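How to Pack Clothes in a Mesh Laundry Bag

A mesh bag keeps small and printed items from rubbing against everything else in the wash. It also keeps socks together and straps from winding around the agitator. The bag only helps if it's filled the right way, and the most common mistake is putting too much in it.

Set up on a flat surface at a comfortable height, with the clothes to be washed on one side. Lay the bag flat with the open end toward you.

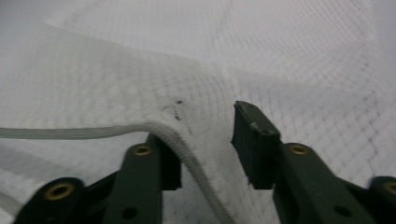
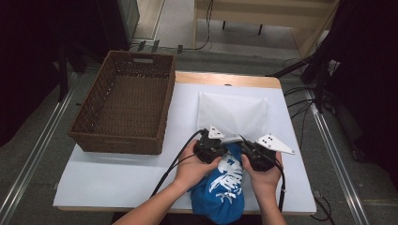 Before you fill it

Empty the pockets of anything going in. Close zippers and hook any bra clasps. Turn printed T-shirts inside out so the lettering faces in. This matters more than the bag does if the print is already starting to crack.

Look the bag over too. Run a finger along each seam and along the elastic. A bag with a hole bigger than a fingertip should be mended or thrown out, as a strap or button will find its way through. Stretch the elastic lightly and let go. If it stays slack, the bag can still be used for socks, but tie the end shut.

Filling the bag

1. Hold the edge of the opening with one hand. The mesh is light and tends to slide along with whatever you push into it.

2. Gather the first item loosely and feed it in. Don't roll it tight or fold it into a square - water and detergent need to get through it.

3. Reach in and move the item to the far end of the bag. If you skip this, everything sits in a lump at the opening and the bag is hard to close.

4. Add the next item the same way. A small bag holds one T-shirt or 4 pairs of socks. A medium bag holds two T-shirts or 8 pairs of thin socks.

5. Stop when the bag is half full. You should be able to lay it flat again and press the top layer down against the bottom one with your palm.

6. Close it all the way. On a zipper bag, tuck the pull under the elastic cover at the end of the track so it doesn't knock against the drum. If there's no cover, a small safety pin through the pull works.

Washing and drying

Put the bag in with other clothes of similar weight. A single bag washed alone can throw the drum off balance, and so can one bag with a pair of jeans. Use the normal amount of detergent for the whole load.

Take the clothes out of the bag as soon as the cycle ends and shake each one. Most mesh is polyester and can go in the dryer on low, but check the label first. I hang mine over the side of the basket and they're dry by evening.

Lint collects in the corners. Turn the bag inside out every few washes and rinse it under the faucet - an old toothbrush takes off whatever sticks to the seams.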